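Folding surface

A folding surface is a flat, raised area on which laundered garments are spread, smoothed and folded before storage. In the home it is usually a table, a worktop or the top of a washing machine; in laundries it is a separate bench. The term covers the surface itself and, in trade use, the space kept on it for a basket and for the finished stack.

Dimensions

A surface for shirts and other upper garments needs a clear depth of at least 500 mm. A depth of 600 mm is usual in laundry benches, as it allows a sleeve to be turned back without hanging over the edge. Sheets and tablecloths are folded on benches up to 2,000 mm long, or by two people standing.

Surface and colour

Smooth coverings let cloth slide, so that a crease can be worked outwards with the flat of the hand. Very smooth coverings are less suitable for thin synthetic fabrics, which move out of line while the second fold is being made. Dark, plain colours are often chosen because the outline of a pale garment shows clearly against them. Wear appears first as fine scratches, mostly from buttons, zips and the undersides of baskets. Scratches do not affect folding unless they are deep enough to catch a thread.

Layout

The unfolded items are kept in a basket at one back corner and the folded stack at the other. The middle is left free for the garment in hand. Slotted or perforated baskets are preferred, as air can pass through the contents.

Method

The garment is laid out and opened from its corners or hems – a crumpled item is first pulled gently from both sides until the main folds fall out. Seams and hems are used as guides for the first fold. The Clernero bench guide of August 2021 gives 2 folds lengthwise and one across for a plain shirt. Stacks are built with the folded edge facing the user.

Lavender garment on a green folding surface, and marks of wear on a green surface (last view)
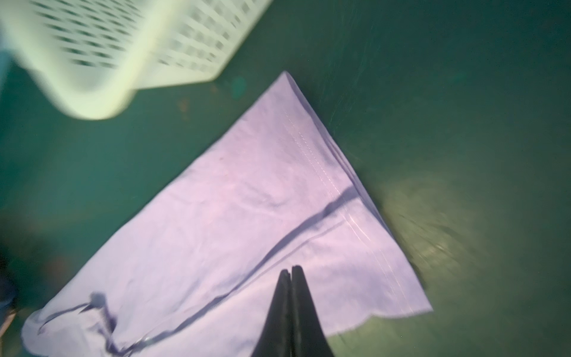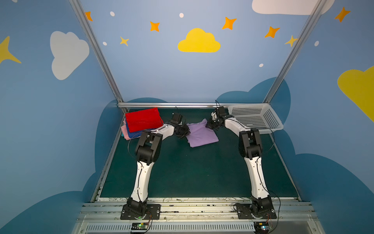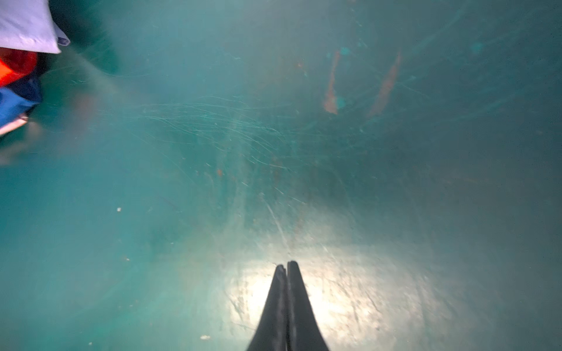 Radoslava Hájek disputes the preference for smooth coverings, writing that a lightly textured top holds the first fold in place and that the time lost in smoothing is small. She also regards 600 mm as too shallow for adult knitwear – her own benches are deeper – and would place the stack beside the user, within reach of the folding hand.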